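Tetmont Auto, Odton shop
Winter brake and tire check, with comments
Dec 20, 2021
Inspector: Junpei Ichikawa
Vehicle: Prelten wagon

Front brake pads – PASS. 6 mm left on both sides. Whoever did these last did them properly.

Rear brake pads – FAIL. 3 mm, and the inner pad is worn at a slant. The slide pin is stuck and would like to stay that way.

Brake fluid – FAIL. The color of iced tea. Flush it.

Parking brake – PASS, barely. Holds on the ramp after 13 clicks, which is more of a workout than a brake. Adjust when the rear pads go in.

Tires – PASS. All 4 match, a small holiday miracle. Left front was low. Set to the door sticker, and please look at the sticker before topping up again. 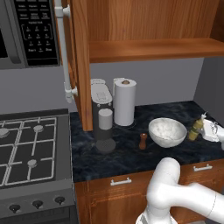
Wiper blades – FAIL. They move the water around and then put it back.

Lights – PASS, except the left plate bulb. Replaced, no charge.

Battery – PASS. Terminals had a good crop of green fuzz. Cleaned.

Belt – WATCH. Small cracks. Good for up to 3,000 miles, and I would not argue with it after that.

Spare and jack – Spare holds air. Jack is missing its handle, so it's a paperweight until you find one.

Rear pads and pins are on order from Jireš. Drive gently until they come in.

J. Ichikawa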